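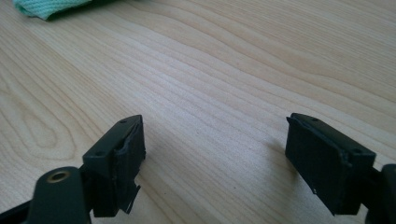
The club's hand-held gripper, jaws open, with a bit of teal cloth in the corner.

08/05/2018

I stopped by the Sekiguchi robotics club last night thinking I'd stay for ten minutes, and I was there till they turned the lights off! The kids are getting their cloth-folding project ready for the Bosard student meet, and they're teaching it by hand. You hold the gripper, you pinch a towel or a rag, you fold it, and the camera on the tool saves the whole thing as one run. They've got 3,369 runs saved since March (198 of those are from the last session alone, which explains the sore thumbs).

Aoi Fujimoto let me have a go. I was terrible. It's a lot harder than it looks to grab just one layer, and I bunched the cloth up pretty much every time. She was very nice about it and deleted my first 3 without a word.

The big talk of the evening was pads. The rubbery stuff on the fingers has gone ragged, and on the left one there's a piece torn and hanging. Bülent Güneş, who coaches the club, wants to swap both before anybody records another fold. Half the team would like to keep going as is and let the software (they call it Flatik, don't ask me why) deal with it. I'm with Bülent, for what it's worth, but I don't get a vote. 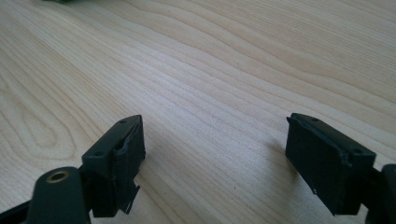 Both fingers over the table, showing the torn pad edge on the left.

The team going to Bosard has eight students on it, and they could still use old dish towels, any color, as long as they're clean. Drop them in the bin by the club room door.

Contact the newsroom | © 2018 Prelta Community News | Back to top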